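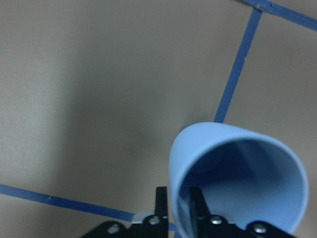 4.3 Analyse d'un mode de défaillance : la perte de prise silencieuse

Je vais être franc, cette partie de l'étude n'était pas prévue au programme. Quand j'ai monté la campagne Lultora, je voulais comparer deux façons d'apprendre à un bras à ranger de la vaisselle, et je pensais que les échecs se répartiraient gentiment entre les approches ratées et les mauvaises estimations de pose. Sur 3000 essais, j'en ai pourtant trouvé 44 qui n'entraient dans aucune de mes cases : le contrôleur annonce une prise réussie, le bras remonte, poursuit sa trajectoire jusqu'au bout... et il n'y a rien entre les doigts.

J'ai d'abord accusé la vision (c'est toujours elle qu'on accuse en premier). J'ai passé pas mal de temps à rejouer les estimations de pose, et elles étaient bonnes. Le problème se situe plus bas, dans la boucle de fermeture. Notre pilote, Lasen, déclare l'objet saisi dès que le courant moteur dépasse un seuil pendant 2 périodes de contrôle consécutives. Or, quand on pince un gobelet par sa paroi, un doigt dedans et l'autre dehors, la paroi peut fléchir juste assez pour produire ce pic, puis glisser. Le courant retombe, mais plus personne ne le lit : l'état « saisi » est verrouillé jusqu'à la commande d'ouverture. C'est bête, et c'est entièrement ma faute, j'avais écrit ce verrou pour éviter des oscillations pendant les déplacements rapides.

Le cas le plus désagréable est celui des tâches enchaînées. Si le programme croit tenir un objet, il le dépose, ouvre la pince et passe à la suite. L'objet, lui, est resté sur la table, à un endroit que le planificateur Martinelli considère désormais comme libre. On a donc un bras qui se déplace avec assurance dans un espace qu'il croit dégagé — et pour moi, à partir de là, on quitte le simple problème de performance pour entrer dans la sécurité.

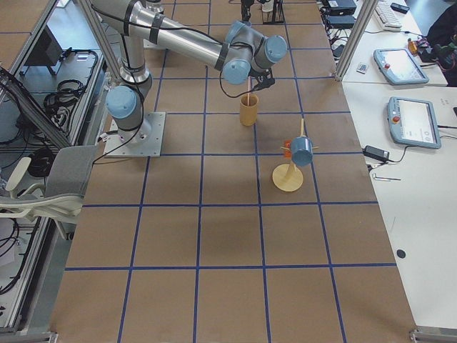 Figure 4. Poste d'essai avec la table quadrillée au ruban bleu. La pince tient un bâtonnet dont l'extrémité basse est engagée dans le gobelet ocre ; un gobelet bleu clair est accroché au support en bois. Les deux boîtiers de commande sont sur le bureau, à droite.

Avec un objet long, l'affaire se complique encore. Une perte de prise au-dessus d'un récipient peut laisser l'objet debout, couché ou coincé en travers de l'ouverture, et ces trois situations donnent exactement le même journal côté contrôleur. J'ai fini par relire les vidéos à la main, ce que je ne recommande à personne !

La correction tient en peu de lignes. Le verrou est supprimé, le courant est surveillé pendant tout le transport, et on compare en plus l'ouverture mesurée des doigts à l'épaisseur attendue. En cas de désaccord, le bras s'arrête sur place et attend un acquittement au boîtier. J'ai hésité à le faire reculer automatiquement, comme le fait notre ancien module Lamness, mais un recul suppose de savoir ce qu'il y a derrière, et c'est précisément l'information dont on vient de perdre la trace.

Reste une limite que je n'ai pas levée. Pour les objets très minces, l'écart entre « je tiens quelque chose » et « les doigts se touchent » est du même ordre que le jeu mécanique de la pince, si bien que le test d'ouverture ne tranche pas. Je l'ai donc désactivé pour cette catégorie, et la surveillance y repose sur le seul courant. Les essais correspondants sont signalés séparément dans les tableaux de la section suivante.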